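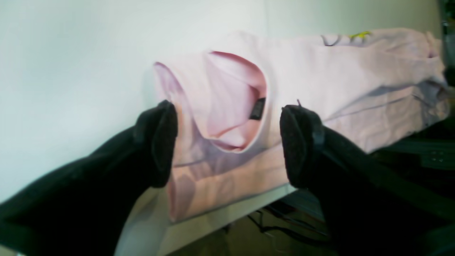 **Speaker notes — Collecting Garment Examples at Pandstead**
Monday, April 11, 2022

**Slide 1. Opening**

Thank the hosts at Hirkaston. State that the talk covers collection only; the training results will be presented in December.

**Slide 2. What counts as an example**

Each example is one complete attempt at handling a garment, recorded by the wrist cameras and the overhead view together. The Sedis set now holds 1209 examples. Operators are asked to work at an even pace and to begin from a different arrangement of the cloth each time.

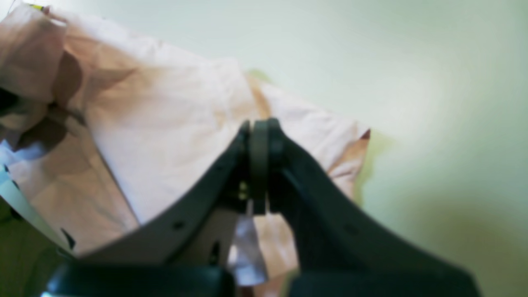 Close views lose sharpness when the fingers are near the fabric. We keep these recordings — the system will meet the same conditions in use. Pause for questions on storage.

**Slide 3. Two arms**

Sleeves and corners need both grippers. An operator trains for 8 sessions before any two-arm recording enters the set. 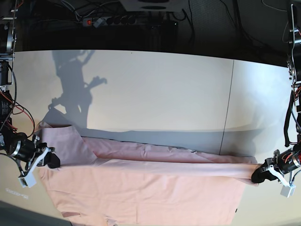

Failed grasps are labeled and retained. Every recording is checked by 2 reviewers under the Rocha procedure, and disagreements are settled before the weekly release.

**Slide 4. Requests to partners**

Ask each site to submit 30 trial recordings with its labeling sheet. Refer questions on file format to the Pandstead office.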